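In praise of things that show their age

My grandmother's kitchen had a bread board with a dip worn into the middle of it, like the step of an old church. You could feel it with your palm. I loved that board, and I've been thinking lately about how much I love anything that carries a record of being used!

We're trained to see marks as damage. The scratch on the new table ruins a weekend, the first scuff on white sneakers calls for mourning. But go to any good second-hand market (mine is the Tisine, out past the rail yards, best before 9 in the morning) and watch which things people pick up. It's the axe handle gone dark from somebody's grip. It's the cookbook that falls open at the lemon pudding.

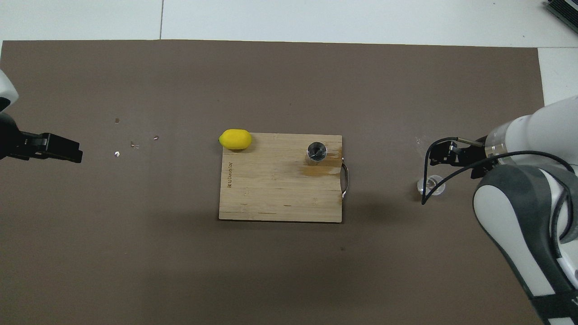
A bamboo board, with an orange-brown stain on its upper right.

My friend Védís Hedegaard restores furniture and she's wonderfully stubborn about this. A customer once asked her to sand thirty years of tea rings off a desk. She talked him into keeping 2 of them, oiled the whole thing, and he rang her in November to say those rings were his favourite part. I would have kept the lot – but I'm greedy that way.

Of course there are limits. A cracked board that traps food should go, and so should a frayed cord, however fond you are of the lamp. I'm talking about colour and wear, the harmless stuff that a bit of oil and patience will turn into character.

What thrills me most is that you can't buy it. Shops try, with their pre-faded jeans and their "distressed" cabinets, and your eye picks it straight away, because the wear is in all the wrong places. Real wear follows a hand. It gathers where a thumb rests, or where someone always puts down the knife. 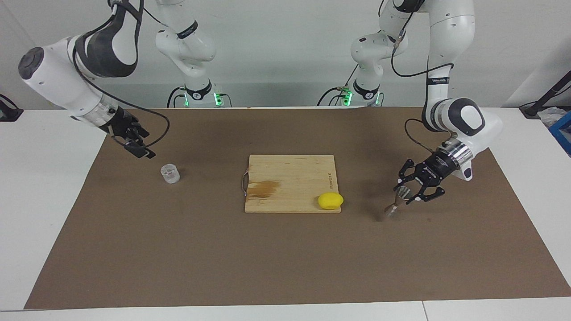 Start with one thing

Pick something you use every day and stop protecting it. Take the good glasses out of the cupboard and drink your tap water from them. Mine had been sitting there for 15 years, and the first one I chipped I kept for pencils. I'm looking at it now and it's lovely.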